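3.2 Crumbs and cloths: the wiping task at the table

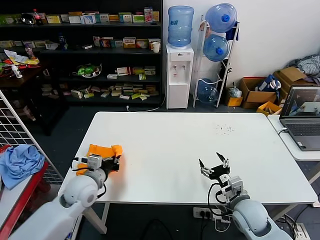
Figure 3. Table with an orange cloth on the left part and dark crumbs near the upper right. Shelving with boxed goods stands at the back of the room.

The second group of household activities in our study is the cleaning of flat surfaces after eating. We chose the table because almost every home has one, and because the participants of the Kerel survey named it as the surface they clean most often. In total 77 persons answered the survey, and 11 of them also kept a written diary during March. The diary pages were read and coded by Tsehay Teshome, and a second reader checked one part of them.

The answers show that people do not agree on what a clean table is. For one group it is enough that no crumbs can be seen from a standing position. For another group the hand must feel nothing when it passes over the top. We call these the visual criterion and the touch criterion. The difference matters for the choice of cloth and also for the time spent, as we discuss in Section 5.

The top used in our room is white and rectangular. On such a top dark crumbs are easy to see, and Figure 3 shows a small cluster of them near the upper right. Light crumbs, for example from white bread, are more difficult, and the diaries mention several times that they were found only later, on a sleeve or under a plate. For this reason we treat dark and light crumbs as separate conditions. A larger cluster was not used, as in the diaries the large remains were usually picked up by hand before any wiping began.

The cloth is the second variable. Cloths in two colors were kept in the room, orange and light blue, and both can be seen in Figure 3. The color has no function in the task itself, but it helps the reader of the record to separate the cloth from the white top. We noted the state of the cloth at the beginning of each trial as flat, folded or crumpled. The diaries suggest that people seldom begin with a flat cloth. They take it as it lies, and they arrange it during the first movement.

We did not try to clear the surroundings. The black shelving at the back carries rows of small boxes, and to the left there is a wooden side table with bottles, papers and packets. In the survey many participants wrote that the room around the table is rarely in order when they wipe it, and one diary entry from a Sunday evening says only: "Table done, the rest tomorrow." We think that a cleaning study made in a bare room would lose this part of the activity.

One trial ends when the crumbs have left the top, whether they are caught in the cloth or pushed over the edge. Pushing to the floor was reported by 3 of the diary writers as their normal habit, with sweeping afterwards. We therefore accept it as a complete trial, but it receives its own code in Table 2.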